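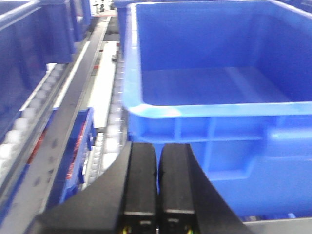 11/20/20

The fault code was 152, and for most of a week I thought I knew what it meant.

I look after a picking cell at Skondport, which is a warehouse with a name that makes it sound like a ferry terminal. The cell is one arm, one gripper and a lot of blue plastic crates going past on rollers. Its job is to put things in the crates and occasionally to shift a crate that has stopped where it shouldn't. The manual describes code 152 as "contact not expected". I have had family holidays you could say that about.

What was happening was this. The arm would come down to a crate, slow up as it should, and then carry on a touch too far and press its fingers against the front wall. It wasn't violent. It leaned, the way a man leans on a bar he has been leaning on for years. The force limit would trip, the cell would stop, the light would go amber and somebody would come and find me. I would look at the crate, look at the gripper, find nothing wrong with either and press reset. Then it would behave itself for as long as I stood there.

I started, as everyone does, by blaming the last thing that had been changed. In July we had moved the cell software from Desorus to Falemov, and a good many people had been waiting for a chance to say they'd preferred Desorus. I was one of them. So I spent two days reading through motion settings line by line, comparing old with new, and found that Falemov was doing exactly what it had been told. I also found a comment I'd written myself in the old settings that just said "why??" and which I can't now explain.

Next I blamed the light. Shiny plastic is a misery for depth cameras. The wall of a crate picks up a reflection and the camera reports the wall as being further back than it is, or reports a hole, or shrugs. It was a good theory and I was fond of it. I hung a sheet of grey card over the worst of the glare and the faults went on at the same rate, only now with a sheet of card flapping about, which is its own safety matter and which I was quite rightly told to take down.

After that I did what I should have done first and went through the fault log properly. There were 49 stops in it. I had been treating them as one long annoyance, and hadn't bothered to write down which crate was in front of the arm each time, as they all looked the same to me. Big blue crate, ribs on the front, handle hole. The cell saves a wrist camera picture at every stop, though, so I made some tea and sat down and looked at all 49.

It was the crates.

We buy ours from Sproģis, and we've had them for years. At some point a newer batch had come in, same colour, same footprint, same part number but for a letter on the end. The newer ones have a thicker front rim. The difference is 5 mm. You would never notice it by carrying one, and nobody on the floor had. But the cell works out where the front wall is from a stored model of the old crate, and then comes in to a set distance from it. The set distance was small, because some years ago I had been asked to make the cell quicker and shaving the clearance was the easy way of doing it. I remember being rather pleased.

So on an old crate the fingers stopped just short. On a new one they met the rim, or slid under it and met the ribs, depending on how the crate was sitting on the rollers. And because old and new were all jumbled together, the fault came and went as it liked. It behaved while I watched because I was mostly watching old crates. There was no more to it than that, and I had been prepared to believe the thing was shy.

The fix was dull. I raised the clearance and added a slow last stretch to the approach, so if a crate isn't quite the shape we think it is, the arm finds out gently. I ran 50 crates through by hand, mixed batches, some shoved on crooked, and got no stops at all. The cycle is a bit slower now. I've had one email about that and expect more.

The part I like least isn't the fault itself. It's in the reset count. Before I went through the log, people had stopped fetching me and started clearing 152 on their own — look through the fence, see nothing, press the button. I can't complain, as they'd learned it from watching me. But the stop was real every time. The arm really was pushing on something that wasn't meant to be there, and the limit did its job on every one of those occasions while we all treated it like a smoke alarm going off over the toast. If it had been a hand on that rim and not a bit of plastic, the message on the screen would have been the same one.

Nobody should be able to get a hand in there with the fence shut, and the fence was shut. I checked the gate switches anyway, both of them, and then checked them again the next morning. They're fine. We've also changed the reset so that a 152 has to have a line typed in against it saying what was in front of the gripper. The first line anyone entered was "crate". The second was "same crate".

I've asked for a bit more detail.

Still to do: measure the small crates as well, which come down the other rollers and have had no trouble so far, and ask Sproģis whether the letter on the end of a part number is something they might care to mention in future. I've drafted that one twice. The first draft had the word "astonished" in it.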